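À Trosunero, la collection d'hiver se prépare en février, dans un ancien dépôt de papeterie dont la maison Esposito occupe le rez-de-chaussée. Sa directrice artistique nous y reçoit un lundi, à 9 heures, entre deux essayages. Elle a demandé que son nom ne figure pas dans l'article. « Le nom sur l'étiquette suffit, les clientes ne viennent pas pour moi. »

Le défilé comptera 85 silhouettes, contre 12 pour le premier, présenté à Skovasville devant des acheteurs qui, pour la plupart, attendaient la marque suivante. « On avait cousu les derniers ourlets dans le train. Deux manteaux sont partis sans doublure. Personne n'a rien dit, mais une acheteuse a retourné une manche et elle a reposé le cintre. »

La nouvelle collection travaille surtout la laine sèche et le drap double face. Les épaules descendent, les emmanchures sont larges, les jupes s'arrêtent sous le genou. Peu d'imprimés : un seul carreau, gris et rouille, repris sur quatre modèles. « J'ai enlevé les fleurs en novembre. Elles étaient jolies sur le papier, mais en grand format on ne voyait plus la coupe. »

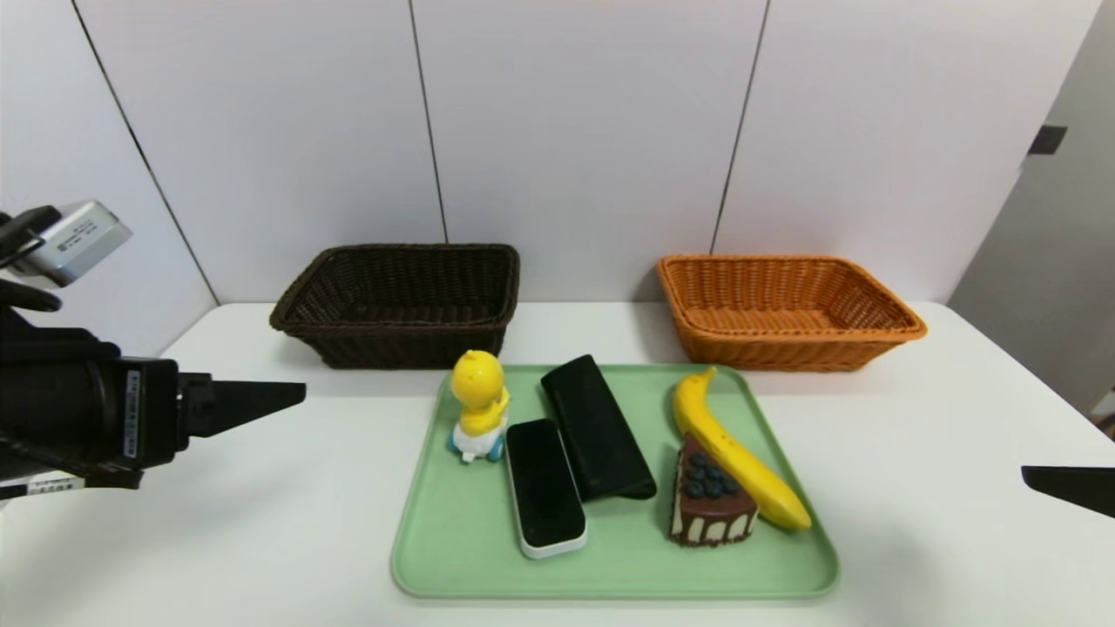

Le manteau long reste la pièce la plus demandée. Il sera vendu 867 euros, un prix qu'elle défend sans détour. « Le tissu vient de chez Zisgate, ils filent et tissent au même endroit. Si je le remplace, je gagne sur le mètre et je perds sur la tenue. Au bout de deux hivers, ça se voit aux coudes. » La veste courte, coupée dans le même drap, est affichée à 439 euros. Elle a été ajoutée à la demande des boutiques.

Et la mode masculine ? L'idée revient chaque saison, elle l'écarte encore. « Il faudrait une autre modéliste, d'autres mannequins d'atelier, d'autres tables de tailles. On sait faire une épaule de femme. Celle d'un homme, on la ferait moyennement. »

Elle ne dessine presque plus sur écran. Les premiers volumes sont montés en toile sur mannequin, puis repris à plat – une méthode lente, que l'équipe a parfois contestée. « Sur la jupe portefeuille, ils avaient raison, on a perdu une semaine. Sur les manteaux, je ne changerai pas. »

Le lieu du défilé n'est pas encore arrêté. Elle hésite entre la halle du marché de Skovasville et l'atelier lui-même, où il faudrait démonter les tables de coupe. Les invitations partiront dès que la question sera tranchée.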